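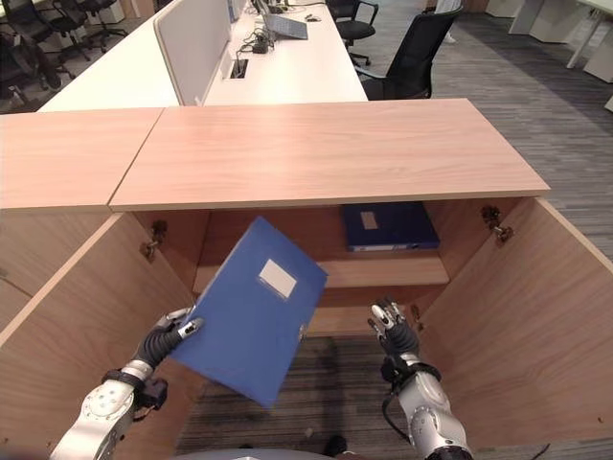

Who Lived in Your House Before You?
An explainer for young history detectives
Written by Min-kyu Baek

Think of the room where you sleep. Perhaps your bed stands near the window, and your books are on a shelf, and it feels as if the room was always yours. But if your home is old, other children have slept in this room. They looked out of the same window. They had toothache there, and birthdays, and they were sent to bed too early.

Who were they? Very often it is possible to find out. People call this work "house history", and you do not need to live in a castle to do it. A small flat has a history too, and so has a farm, a shop or a row of houses where every front door looks the same.

What is house history?

When you make a family tree, you follow one family and it does not matter where they move. They may go to another town or over the sea, and you go after them on paper. In house history you do the opposite. You stay in one place and you watch the families come and go.

I will use one house in this explainer, so that it is easier to follow. It is number 14, Altano Street, in the town of Drundanum. It has two floors, a blue-grey roof and a small yard at the back. I lived there when I first came to the town, and it was the first house that I studied.

Start with what you can see

Before you look at any paper, go outside and look at your house slowly. Most of us never do this. We only look for the key.

Look above the door and high on the wall. Some builders put a stone there with the year on it. Some put letters, and these can be the first letters of the owner's name. Be a little careful, as a stone can be moved from an older building to a newer one.

Look at the windows. Is there one that was filled with bricks? Is there a place where the bricks have a different colour? This can mean that there was once a door, or that a part of the house was added later. At number 14 there is a very wide window at the front, much wider than the others in the street. I asked myself many times why it is so wide. Keep such questions in your notebook even when you can't answer them yet.

Look at the street name also. Mill Lane probably had a mill. Some streets are named after a person, or after the field which was there before the houses. Telum Street, which is behind ours, has its name from a farmer who sold the land.

Ask people who remember

The next step is to talk with people, and it is the step I like best. Paper can wait a bit longer, but memories cannot always wait.

Ask the oldest neighbour in your street. Go together with an adult, and ask first if the person has time. Good questions begin with "what" and "how". What did the kitchen look like? How did you keep the house warm? What games did the children play here? If you ask only "Was it nice?", the person will say "Yes", and then you both sit there.
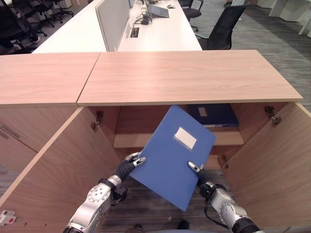 Write down the answer in the same words the person used, also when the words are strange to you. In my street an old lady told me that she "went to Michalski's for the ends". I did not understand it at all, and I nearly left it out. I am glad now that I kept it, and you will see the reason a little later.

You should know also that people can remember wrongly. They don't lie to you. It is only that a memory of something 50 years ago gets mixed with other memories. If two people tell you different things, write down both, with the name of the person next to each one.

The census: a list of everybody

Now we come to the papers. In many countries the government counts all the people every ten years or so. This counting is called a census. An old census tells you who was in a house on one certain night. It gives the names, the ages and the jobs, and often the place where each person was born.

Imagine what this means for you. You open the page for your street, you put your finger on your own house number, and there is a family. For number 14 I found a father, a mother, a grandmother, four children and a lodger. That is 8 people in a house where I was living alone! A lodger is a person who pays to have a room in the house of someone else.

The newest census lists are kept secret for many years. How many years depends on the country. This is done to be fair to people who are still alive and may not want strangers to read about them. So you will find the great-grandparents of today's families more easily than the people who moved out last summer.

Three things can make trouble:

The handwriting. Old letters can look different from ours. A long "s" can look like an "f". Find a word that you know already, for example the name of the street, and compare.

The spelling. The man who wrote the list often wrote the name as he heard it. One family can have three spellings in three lists.

The numbers. Streets sometimes got new house numbers. Number 14 was number 6 before, and I spent a whole month of July with the wrong family. They were very interesting people, but they lived across the road.

Street directories

Before people had telephones and computers, many towns had a thick book called a directory. It went through the streets one after one and gave for each house the name of the head of the household and his or her work. Shops had to be easy to find, so shopkeepers were nearly always in it.

And here was my answer. In the directory for Altano Street it said: "Michalski, baker." So the wide window was the window of a shop, and "the ends" were the ends of the loaves, which were sold cheaply in the afternoon. One window, one strange sentence and one line in a book came together, and I walked home very happy.

Old maps

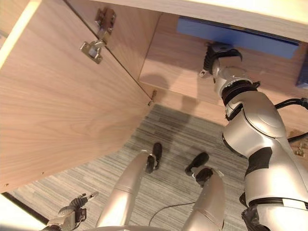
A map shows you things that a list cannot show. Try to find maps of your area from different times and put them side by side. On the oldest one there may be only fields. On the next one there is a road, then half of the street, then the whole street. If your house is missing on one map and present on the next one, it was built between them.

A map can also surprise you. On the map of Drundanum there is a thin line behind Altano Street, and I took it for a path. It was a stream. It still runs today, but in a pipe under the ground, and after strong rain you can hear it.

Where are all these papers?

They are kept in an archive. An archive is a bit like a library, only you cannot take the things home, and many of them exist only once in the world. If a library loses a copy of a storybook, it can buy a new one. If an archive loses a letter from the baker, it is gone.

I asked Iman Hajji, who works at the town archive in Drundanum, what children should know before they come.

"Tell them to bring a pencil," she said. "We don't allow pens, a pen can make a mark that stays. And tell them to bring a question. When a child says 'I want to see old things', I have more than 1,000 boxes and I don't know where to start. When a child says 'I want to know who lived in my house', I go directly to the right shelf."

She also gave me these rules for old paper:

Wash your hands and dry them well.
No food and no drink at the table, also no sweets in the pocket.
Turn the pages slowly, one page each time.
Keep the papers in the order in which you got them.
Don't lean on an open book.

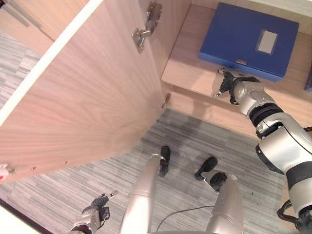

An open cabinet door and its metal hinge.

Make your own house book

When you have found some things, put them in order. A simple way is a time line. Take a long strip of paper and draw a line on it. On the left you write the year when the house was built, if you know it. On the right you write this year. Between them you put the families, each one with its own colour.

There will be holes. On my line there is a hole of 30 years, and I still don't know who was at number 14 in this time. Leave the space free. It is better to have an empty space than a nice story which you have only guessed.

Write also where each piece of news came from. "Census", "directory", "told by neighbour" is enough. If you don't do it the same day you will forget, I can promise you this.

And please put yourself in the book! Write your name, your age, which room is yours, what you can hear in the morning and what you like to eat. Draw a plan of the rooms. For you it is boring, you know it all already. For a child who lives there in a hundred years it will be the best page.

Words to know

Archive: a place where old papers, maps and photographs are kept safe.

Census: a counting of all the people in a country.

Directory: a book with the streets, the people and their work.

Household: all the people who live together in one home.

Lodger: a person who pays for a room in someone else's home.

Something to try this week

Find the oldest thing that belongs to your building. It can be a door handle, a step, a tile or a tree in the yard. Draw it, and ask at home if somebody knows how old it is. Write the answer under the drawing, together with the name of the person who told you.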